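**Zedent countertop label printer, two months in**

I bought the Zedent for my sister-in-law's tea counter because the brochure promised 2,000 labels on a single roll and "no jams, ever." I distrust any sentence with *ever* in it. The roll gave out well short of that, and the first jam came in January, in the middle of the lunch rush.

Setup took most of an evening. The app wants an account, a phone number and a second confirmation by email before it will print so much as a test line. Guido Pellegrini, who sells these for Sitbridge, told me it was a five-minute job. Maybe it is if you do it for a living. 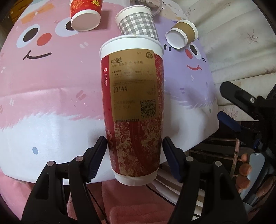
Print size is where I have the biggest complaint. The Zedent's default template sets the order number in the same small type as the sugar level and the time, so whoever is calling out drinks has to squint at every cup. Compare the sticker on a CHAGEE cup, with its T0144 printed large in the middle and a table of small fields under the text at the top. You can change the Zedent template, but only on the paid plan, and the preview doesn't match what comes out.

The adhesive is better than I expected. Labels stay put on cold cups, though they lift at the corners if you stick them over a seam – turn the cup first.

Noise: a high whine on every feed. Irfan Talpur at the next counter has asked twice if it's broken.

At $545 I'd want the big type included. The older Zurkside costs less and lets you set the font for free. If yours still works, keep it.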